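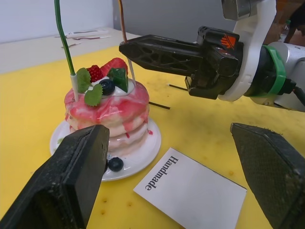 The woman who has run the café in Girthorpe for 17 years would like it known that she has never once described her own menu. The customers do that for her, at length, on the internet. We met at the table by the window, and she had brought a folder. Inside were printed reviews, sorted by how cross they had made her. "This one gave us two stars for the stairs," she said. "We haven't got stairs." Her rule for new dishes is that they must survive being read aloud to her mother, which is how pancakes with pink glaze running down the sides, a dollop of cream and a strawberry slice on top came to be listed as "pancakes, pink". The green cube of what looks like jelly gets no mention at all. "If you tell people about the jelly, they ask for it without the jelly."

Words are a sore point. Before the café she spent 5 years writing leaflets for Lakine, a firm that sold garden furniture by post, and she left over the word "artisan".

"It was a folding chair," she said. "It came in a box with 2,000 other folding chairs. I asked who the artisan was and I was sent on a course."

The course was run by Plavier, who taught her that customers respond to warmth. She has been suspicious of warmth ever since. When the Zoëga bakery opened across the road, with a chalkboard promising bread "made with feeling", she went over and asked which feeling. They are on good terms now, and she buys their rye.

She is hardest on "handmade", which she believes has been stretched until it covers anything a person has stood near.

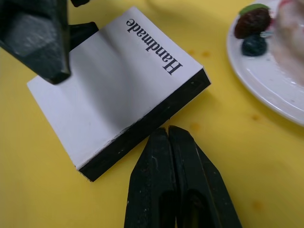

One word, much overworked.

"My scones are handmade," she said. "So is my tax return. I wouldn't pay extra for either."

Does she think the public is being fooled? She took a while over that, and moved the sugar. "No, I think they like it. I like it. I once paid for a candle because the label said it was poured slowly. I stood in the shop thinking, well, good for them."

The new menu has 155 words on it, down from a good deal more, and she reckons she could lose another dozen if she stopped explaining the soup. The soup is explained because of a man who sent it back for being cold. It was a cold soup. He is in the folder as well, near the front.

I asked what she would write if she had to sell the place in a single line. She looked out at the bakery for a bit.

"Open till four," she said. "Half past if you're already sitting down."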